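Winterjacke waschen oder nicht

Seit Februar hängt die Steppjacke im Flur und riecht nach Keller. Ich wollte sie in die Reinigung geben, aber die bei uns im Ort hat zugemacht, und die nächste nimmt 84 Euro für zwei Jacken und einen Mantel. Das war mir zu viel.

Also selbst waschen. Detlef Ehlers aus dem Chor macht das seit Jahren so: 30 Grad, wenig Waschmittel, kein Weichspüler, langsam schleudern. Vorher alle Taschen leeren und die Reißverschlüsse schließen. Ich habe in meiner noch einen Parkschein und 12 Cent gefunden.

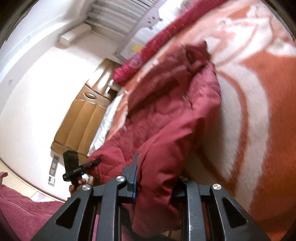

Beim Trocknen gehen die Meinungen auseinander. Detlef schwört auf den Trockner mit zwei Tennisbällen, ich habe keinen Trockner und lege die Sachen flach auf den Ständer. Das dauert zwei Tage, manchmal drei. Zwischendurch muss man die Füllung mit den Händen auseinanderziehen, sonst klumpt sie in den Kammern.

Imprägniert wird zum Schluss, draußen auf dem Balkon – das Spray stinkt. Eine Dose mit 270 ml reicht bei mir für zwei Winter. Als Nächstes ist der Schlafsack dran.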